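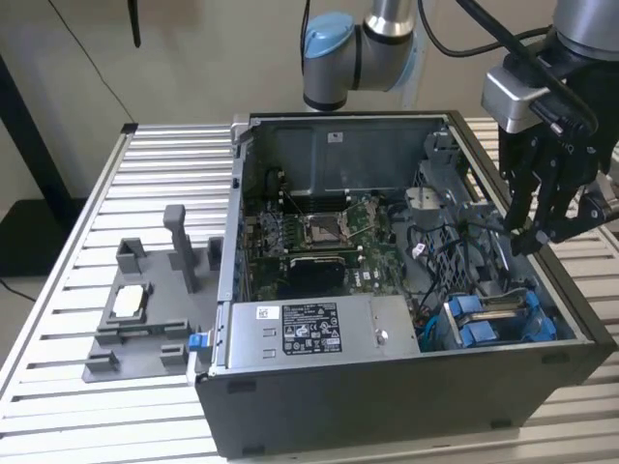
marrowfat replied:
I'd still do the drive cables before the processor, Adjoa. A cable gives you a second go if the fingers miss it. Bent pins in a socket don't, and on an old Dell board you'll be hunting for a replacement until next June.

Adjoa Frimpong
Oct 20, 2020
Thank you marrowfat, and I do see the sense in it, but let me put the other side, as we went round and round on this at the Skullinthorpe workshop over a great many biscuits. Cables flop. The processor is a nice rigid square that sits in a printed pocket in exactly the same spot every time, so the arm knows where to find it and I only have to worry about where the socket is. With a cable I never know where it's going to be lying, and teaching the arm to go looking for one is a whole project in itself (one I'd like to get to, just not with my present knowledge!).

For anyone joining from the other thread, the idea is to have the arms do small repair jobs on desktop towers laid flat on their sides. The table is aluminium extrusion, which I can't recommend enough, as you can bolt anything down anywhere and then change your mind. The fixture is version 4, printed in grey because that was the reel on the machine, and it took the better part of a weekend to get the pocket depth right.

lirport_lad
Lovely to see this moving on. Is the tower clamped at all? When we tried something similar at Lirport the arm never damaged anything, it just nudged the case a hair each time it went in, and by the end of the evening every position we'd taught it was wrong. We blamed the software for two weeks.

Adjoa Frimpong
Oh, that's exactly what I've been fighting, and I'm a bit relieved it isn't only me. My stopgap is to touch off on two corners of the case before each run, and it does help, but it's slow and I keep forgetting. I've set aside 200 pounds for proper stops and a couple of toggle clamps and would love to hear what people use that doesn't dent the steel.

The other thing I've been at is the approach on the drive side. There's the cage, there are the caddies, there's a fair old tangle of cable, and the fingers want to come down among all of it without catching. I've ended up coming in high and dropping almost straight down, and I've slowed the last stretch to a crawl, so it's dull to watch but kinder on my nerves.

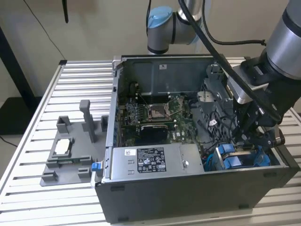
I've also put a waypoint well above the case, so that every move begins and ends up there and the wrist has somewhere safe to turn round. It adds a few seconds to each go. I logged 119 runs with it and the only bad ones were my own fault, typing the wrong number into the height offset.

marrowfat
All right, you've half talked me round on the processor, though I'd want a suction cup for it and I'd keep those fingers well away from the socket. On the clamps I disagree with the pair of you. Clamp a thin steel case and it bows, and then your corners are off anyway. Rubber feet and a low stop on two sides, and let the weight of the thing do the work.

lirport_lad
Weight wasn't enough for us, and ours had everything still in it. Maybe your floor's more level than ours! Adjoa, have a look at the Kamville printable stops, they slot into extrusion and you can back them with felt.

Adjoa Frimpong
I'll print a set of those and try them with marrowfat's rubber feet, and then neither of you can be cross with me. The suction cup is a good thought too. Ó Conaill at the workshop has a little vacuum pump he's been promising me, so I'll ask him nicely and post the numbers when I have them.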